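House rules for teaching a gripper to pick up laundry

March 2023

I've been meaning to write down the rules we use for cloth work, mostly so I stop repeating them over the phone. Rochelle Whitfield asked for a copy for her group at Covasa and all I had was a page of notes with coffee on it. So this is the cleaned-up version.

Some background. Our first batch for the Domeo project was 425 pickups, and we threw out a large part of it. The arm was fine and the people were fine. We had no rules about how an item had to be lying before a run started, so everybody set things down the way they liked. One person folded. One person dropped. When we tried to compare runs there was nothing to compare.

The rules since then:

Drop the item from knee height and leave it. Don't fix it. If it lands in a knot, it stays in a knot.

Use at least 2 items that differ in both color and knit. Two gray T-shirts will teach you very little.

Both fingers have to be in the wrist view at the start of the run. If one is missing, check the mount before doing anything else.

Close slowly on anything with a loose weave. Scarves are the worst for this, and a fast close can pull a thread.

Three failed grasps and the run ends. Write down that it failed and keep the file. I had an argument about this one with a guy from Dabbas who deletes all his failures, and I still think he's wrong.

No hands near the fingers while the arm is powered. Pause it, say out loud that it's paused, then reach in. This applies to me too.

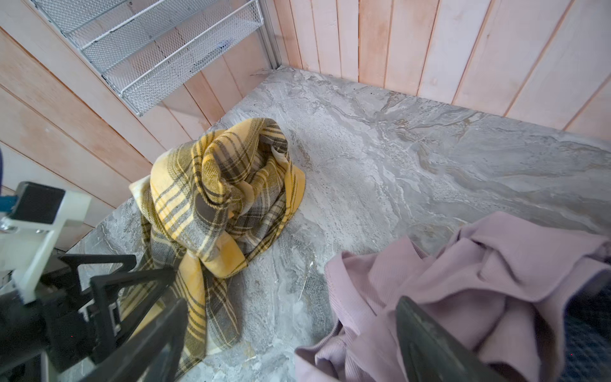
Plaid scarf in a heap with its tail between the fingers, lavender ribbed knit on the right.

Long tails need a rule of their own, and ours is still a bit loose. A tail between the fingers can look like a grasp when you're only watching the wrist view. We don't count it until the item is clear of the floor and has stayed up for 3 seconds. I picked three after trying longer, which made the sessions drag.

Floors matter more than I expected. On a patterned floor, a pale fabric edge is easy to lose, so whoever is labeling should go back a few frames and find the edge there before marking it. Sweep between sets as well. I used to let that go and now it's on the sheet with everything else.

Breaks are every 15 runs. The operator gets up, and somebody else checks the finger bolts with the small Boltix driver. They do work loose, especially on the left side of our unit.

I left out camera settings because ours changed in July and I haven't tested the new ones enough to tell anyone else to use them. Rochelle wants a one-page version she can tape to the wall. I'll post that when it's done.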